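자작 양팔 로봇의 의류 펼치기 작업 중 손목 카메라 영상이 밝게 날아가는 현상에 대하여

커뮤니티 도움말 > 자작 로봇 > 카메라 및 조명
작성일: 2022년 4월 23일 토요일

작성자: Kasent

공동 작업실에서 소형 로봇 팔 2대로 바지를 펼친 뒤 옷걸이에 거는 장치를 제작하고 있습니다. 팔은 흰색 상자형 작업대 앞쪽에 고정하였으며, 안쪽에 소형 행거를 설치하였습니다. 제어 프로그램은 1월부터 직접 작성하고 있습니다.

문제는 손목 카메라의 노출입니다. 고정 카메라로는 원단의 윤곽이 안정적으로 검출되나, 손목 카메라에서는 밝은 배경이 들어오는 순간 원단 경계가 사라집니다. 최근 13회 시험 중 5회가 이 단계에서 중단되었습니다. 현재 상태를 첨부합니다.

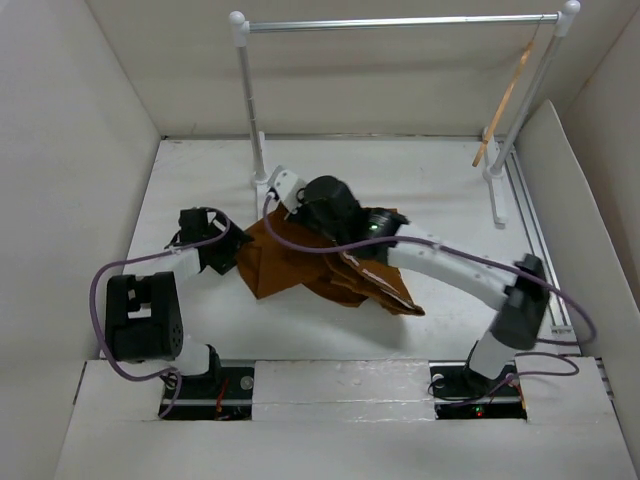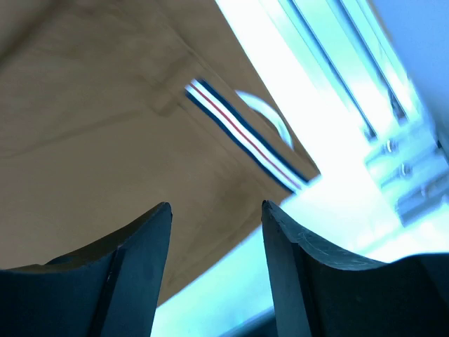
고정 카메라, 바지를 펼쳐 놓은 상태: 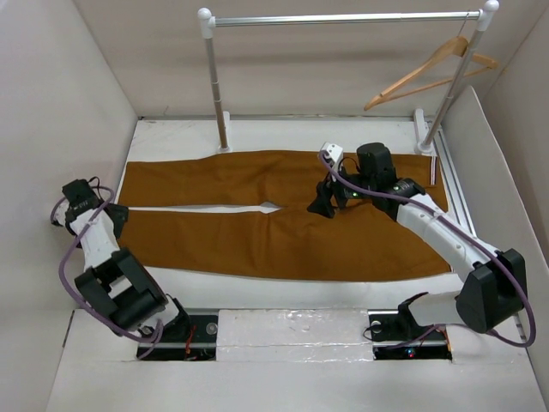
노출은 자동으로 설정되어 있으며, 수동으로 낮추면 집게 부분이 지나치게 어두워져 집는 위치를 판단할 수 없습니다. 조명을 먼저 변경하여야 하는지, 바닥판을 교체하여야 하는지 의견을 구합니다. 예산 관계상 카메라 교체는 고려하지 않고 있습니다.

작성자: Cedota

바닥판을 먼저 변경하실 것을 권고드립니다. 흰 바닥과 흰 벽은 자동 노출의 기준을 흔들고 빛을 카메라 쪽으로 되돌려 보냅니다. 무광 회색 시트를 바닥에 부착하고 동일 조건에서 다시 시험하시기 바랍니다. 갈색 계열 원단이라면 중간 회색보다 다소 어두운 색이 구분에 유리합니다.

노출은 다음 순서로 조정하시면 됩니다.
1. 자동 노출과 자동 화이트밸런스를 모두 해제합니다.
2. 집게를 원단 위에 둔 자세에서 노출값을 정합니다.
3. 창 쪽을 향하는 자세로 옮겨 원단 경계가 남아 있는지 확인합니다.
4. 경계가 사라지면 노출값을 한 단계씩 낮추고, 부족한 밝기는 상부 확산 조명으로 보충합니다.

아울러 앞쪽 중앙 패널의 비닐도 제거하시기 바랍니다. 주름진 광택면의 반사점이 고정 카메라의 윤곽 검출에 잡음으로 들어갈 수 있습니다. 보라색 케이블의 여유 길이도 팔을 최대로 뻗은 자세에서 한 번 점검하시는 것이 좋겠습니다.

작성자: Mollah

창에 암막을 설치하시면 됩니다. 저희 작업실은 그렇게 처리하였습니다. 관련 내용은 게시글 2089번을 참고하시기 바랍니다.

작성자: Ditell

암막만으로는 흰 벽의 반사가 남으므로 바닥 시트와 병행하시는 편이 적절합니다. 또한 손목 영상 1장으로 집는 위치를 확정하지 마시고, 연속된 3장에서 경계가 일치할 때에만 집게를 닫도록 조건을 추가하시기 바랍니다. 동작은 다소 느려지나 중단 횟수를 줄이는 데 도움이 됩니다.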